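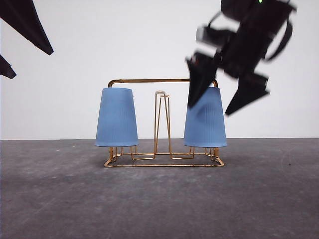 Two ribbed blue cups inverted on a gold-coloured wire drying rack.

September | Trinh Đồng, Gatamar Household Guidance

Search all guides Go

Drying plastic cups on a wire rack

Plastic cups should be left to dry with the rim facing downward. Water then drains away from the inside and dust does not settle in the base. The following procedure is recommended for shared kitchens and small offices.

1. Wash each cup in warm water with a little washing-up liquid. Cups with ribbed sides should be wiped along the ribs using a soft brush.

2. Rinse thoroughly and shake off the remaining water over the sink.

3. Stand the rack on a level surface. Where the rack has an open wire base, place a folded cloth or shallow tray underneath.

4. Lower each cup over its support until it hangs steadily. Load opposite sides in turn so that the weight remains even.

5. Allow the cups to dry fully before stacking. In a cool room this may take nearly 100 minutes.

Racks should be wiped with a dry cloth after use and inspected once a month. Any rack with flaking metal or a bent upright should be withdrawn. Abrasive pads must not be used on coated wire.

For advice on removing tea stains, please refer to guide 76.

Share 50 shares Comments (4)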